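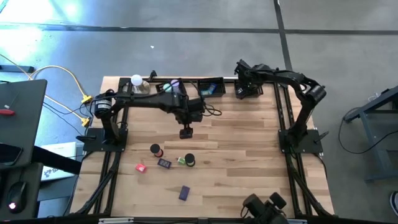

Shona Tautahi wrote to us that the bench should be bought before the arms, and that she wished someone had told her club so in the first year. Her students had two good arms clamped to a pair of classroom desks, and every time a desk got bumped the saved positions were off and the session went to measuring again.

The Mirberg Club Bench is sold for that situation. It is a fixed table for two small robot arms, sized for a school club, an after-hours class or a competition team that needs to come back next week and find everything where it was.

What the bench is

The top is light wood on a black aluminum extrusion frame. The arms bolt to square black plates on opposite sides, so both can reach the middle of the table. A rail runs along the back edge. Clubs tend to stand their baskets and bins against it, and it gives students a straight line to measure from.

The wood top marks over time. Light scratches don't matter for most club work, and students can pencil start positions on it and sand them off later. If you want a surface that wipes clean, order the cover sheet and tape it down at the corners.

Size and fitting

Working depth, front edge to rail: 700 mm
Height to top, standard legs: 800 mm
Arm plates: 2, drilled blank or to your pattern
People needed for assembly: 2
Tools: hex keys (in the box), a drill if you order blank plates

Arms are not included. Send us the base drawing for yours and we will drill the plates to match. Clubs that have not chosen arms yet should take the plates blank - they can be drilled later on any school drill press.

The Lonwood task set

Many clubs order the bench with the Lonwood set, which is a folder of 3 tasks and the score sheets for them. The tasks use whatever small objects you have. Balls, blocks, spools and small boxes all work, and a mix of shapes teaches more than a matched set.

Task one is sorting. Each arm has its own side of the table and its own basket. Students write down where every object starts, run the program, and record what was picked, dropped or missed.

Task two is the handover. One arm picks an object and passes it to the other near the center of the table. Beginners usually have the most trouble here, mostly with timing the two grippers. Run it at low speed until the handover point is settled.

Task three is open. The team sets its own goal and writes a one-page plan before anyone touches a keyboard. Rochelle Tapsell's group tried putting a ball on top of a jar and asked us to add a line on the score sheet for partial success, so the current version has one.

Cables

Leave slack at the wrist and check it with the arm at full reach and again folded back. A loop that looks fine in one pose can catch in another. Run power off one side of the bench and mark the walkway so students don't step over it all evening. The frame slots take standard cable clips. We put a bag of them in with each bench, though larger clubs may want a second bag.

Before you order

Measure the door. The frame ships flat, but the top comes in one piece. Measure the floor space too, with room for a student to stand at each side and a desk for the computer nearby.

The bench is heavy enough to stay put in normal use. It is not meant to be carried to competitions. The team from Bragança takes only the arms and plates on the road and bolts them to a travel board, which works well as long as the plates go back in the same orientation. Mark the front edge of each one with paint.

Delivery and spares

Pundetus ships benches in batches, and the next batch leaves in March. Spare plates, clips, feet and cover sheets are kept in stock and go out separately. School purchase orders are accepted. Put the arm model in the notes field, or write "blank plates" if you plan to drill them yourself.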